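Pinched finger stops laundry folding recordings at Calance for part of February

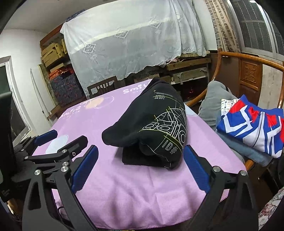
The company Calance has stopped and then restarted its home recording work after one of the hand-held grippers closed on the hand of a worker. The injury was small, a bruise and a short cut on the index finger, but the company took all grippers of the same build out of use until the reason was found. The work began again before the end of February, with a changed part and with new rules for those who hold the tool.

Calance pays people to do household tasks with a gripper in the hand, so that the recordings can later be used to teach robot arms. Folding clothes is the largest part of this work. The worker opens and closes two fingers with a trigger, and a spring brings the fingers back to the open position when the trigger is let go. The rubber pads on the inner side of the fingers give the grip on the cloth.

According to the short report which the company sent to its workers, the accident happened at 3 in the afternoon, in a private home. Róisín Dolan had been folding sweatshirts and other thick clothes since the morning. One finger of the gripper stayed half closed after she let go of the trigger. She put her left hand between the pads to pull out a sleeve, and at this moment the linkage slipped and the fingers shut.

"I thought it was the cloth that was holding it," Ms. Dolan told us. "I had seen it stick two times already that day, and both times I only pulled and it came free. So I did the same again. It was not a terrible pain, but I was surprised how fast it was."

She washed the cut and called the support number of the company. It took 71 minutes before a person answered her. Calance admits that this is too long. The number was at that time served by only one employee, Fiachra Tierney, who was also driving between the homes that day to bring new batteries.

The gripper was sent to the workshop of Zisov, the firm that assembles the tools. Lorenz Hofstetter, a mechanic there, took the linkage apart and found that one of the screws at the base of a finger had turned itself tighter during use. The joint then had too much friction, and the spring was not strong enough to open the finger fully. When somebody pulled on the finger from the side, the friction was suddenly gone and the joint jumped over to the closed position.

"The screw must hold the joint, but it must not press it," Mr. Hofstetter said. "On a new tool you can feel the difference with your hand. After many hours with thick fabric you do not feel it anymore, the change is too slow."

Zisov then checked the other tools of the series. Of 80 grippers that came back, 68 were in order. The others had a joint which was harder to move than it should be, although none of them had stayed shut in the tests. In all of the bad ones fluff from textiles was also found behind the joint. Mr. Hofstetter thinks that the fluff made the problem worse -- but he says that he cannot prove it, as he did not have enough of the tools with a clean joint and a tight screw to compare.

The repair is simple. A thin sleeve of metal is now put around each screw at the finger base, so that it cannot press the joint when it turns. Zisov has also put a stronger spring in. Some workers do not like it so much, and Senan Fitzgerald, who has recorded with the tool for two winters, says that his hand is tired earlier than before. He now makes his pause after each pile of clothes and not only at lunch.

Together with the repair the company has written new rules. If a finger does not open by itself, the worker must lay the gripper down and stop the recording. It is not allowed anymore to free cloth from between the pads with the other hand. The joints must be brushed clean at the start of each session, and a gripper which has stuck once must be reported on the same day, also when it works well afterwards.

Eimear Ní Mhurchú, who is responsible for safety at Calance, said that the last rule is for her the most important one. When she asked the workers in writing, several answered that they had seen a finger stick during the winter. They had not reported it, partly from fear that the session would not be paid. The company now pays the full session when it is stopped for a fault of the tool.

"We made the wrong payment rule, and so we did not hear of it," she said. "That part is our mistake and has nothing to do with a screw."

The support number is now served by two people during all recording hours. Recordings made on the day of the accident have been kept, with the exception of the last one, which Ms. Dolan asked to have deleted.

Ms. Dolan was away from work for nearly a week and was paid for this time. She has started again with the repaired tool, for the moment only with towels and shirts.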